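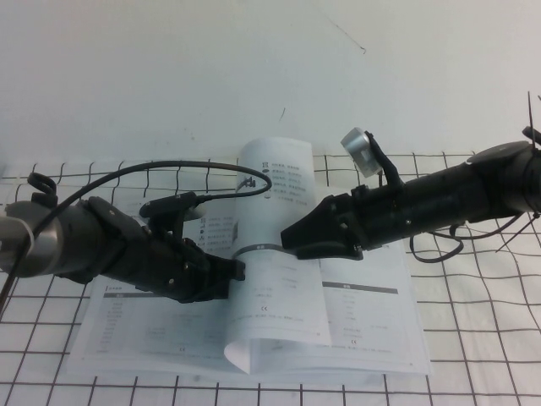
Unit 6: Paper Handling and the Operator's Job
Course notes, Automation and Work
Instructor: Hammad Ghumman

Print this page | E-mail this page

6.1 Why paper is a hard case

Rigid parts hold their shape when a gripper closes on them. A booklet does not. A page bends along a line that depends on grip height, paper weight, and how tightly the spine is bound. Two-arm cells add a second problem: both end effectors load the same sheet, and a small position error in one appears as a crease or a slip at the other.

In the Hokitness trial, the task was to open a printed booklet, lift one page, and hold it long enough for a check. A multi-fingered hand worked from the left and a parallel-jaw gripper from the right. Fingers adapt to a curve. Jaws give a narrow, repeatable contact line.

Coated stock needs separate treatment. Gloss reflects the room lights into a wrist camera, and the gripper throws its own shadow on the sheet. Text near a glare streak may be lost while text a short distance away stays legible.
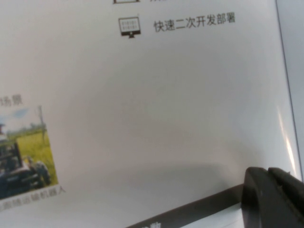
6.2 What changed for the staff

Before the trial, inserts were checked by hand in batches of 300. Sidra Khattak's shift notes list three changes:

- Page turning moved to the cell. Reading for content stayed with people.
- Inspectors became exception handlers. They see only the sheets the cell rejects — a less varied job, and a more tiring one per item.
- Lighting became somebody's duty. It had been a building matter.

Of 1,000 booklets in the first run, 61 went to an inspector. Thoa Tô argues that this figure understates the labor, as it leaves out time spent resetting the cell after a dropped page.

6.3 Skills and pay

Grodgate trained its inspectors for 24 hours on recovery procedures but kept the old job grade. Orathai Yensuk's interviews record this as the main complaint, ahead of pace.

For discussion: who should set the reject threshold, and should resets count as production time? Read the Yensuk interviews first.

Contact: Shamim Mirani, course office | Copyright Pirkimus Institute | Back to top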